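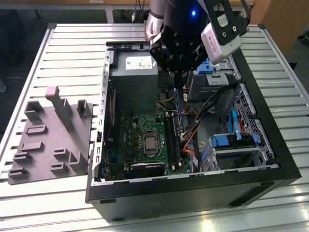 Questions I get asked a lot

I've been mending and rebuilding home computers from my back room in Clulluveck since I left Lammers, and the same questions land in my inbox every week. So I've written my answers down. If yours isn't covered, send me a message and I'll get to it, usually in the evening once the dog's been out.

Is my old desktop worth keeping?

Quite often, yes! If it's mainly for letters, photos, the odd video call and a bit of shopping, a desktop that feels painfully slow may only need a solid state drive and some more memory. I'd start to think again if the main board has gone, or if you want to play new games on it. Bring it round and I'll tell you what I'd do if it were mine.

What do you charge?

Looking at it costs nothing. A full clean-out and check is £30, and moving everything on to a new drive is £149 with the drive included. I'll ring you before I spend any more of your money than that. I don't do a call-out fee within Clulluveck, but if you're out past Mirnidden I do ask for £13 towards petrol (the road is dreadful and I go the long way).

How long will you have it for?

Five days is normal. March is always mad for some reason, so allow a bit longer then. Parts are what hold me up, especially power supplies for the small slim machines, where the maker has decided to use a shape that fits nothing else on earth.

Will I lose my photos?

I copy everything off before I do anything else, provided the drive can still be read. If it's clicking or grinding, please switch it off and leave it off. Don't keep trying it to see if it's better today! Haruna Sugawara in Mirnidden does proper data rescue and has got things back for my customers that I'd given up on. She isn't cheap, but she'll give you a price first.

Can I clean the inside myself?

You can. Shut it down, pull the plug, take the side off and use a can of air in short bursts. Hold the fan blades still with a finger while you do it. I wouldn't use the hoover – I know people who have for years with no trouble, and I still wouldn't. And please never open up the power supply itself, that's the one box in there that can hurt you even with the plug out.

Do you do laptops?

Some. Batteries, drives and keyboards are fine. Cracked screens depend on the model, so tell me the full name from the label underneath and I'll see what a new one costs. I've stopped doing tablets altogether, life's too short for that much glue.

My computer beeps and won't start. What does it mean?

The beeps are a sort of code, and they're different depending on who made the board. Write down the pattern, long ones and short ones, and send me that. Nine times out of ten I end up taking the memory out and putting it back in, and off it goes.

What's Drosico?

My backup box! It's a little unit that sits next to your router and copies your files overnight. Carola Seidel and I put the first one together for her mum, then her mum's friends all wanted one, and now I make them to order. Ask me if you'd like to see one working.

Do you take old machines away?

Gladly, working or not. I wipe the drives, keep whatever parts I can use and take what's left to the recycling centre. Monitors only if they're flat, please. I've no room left for the big ones and my back won't have it.

Page last updated 11 May 2023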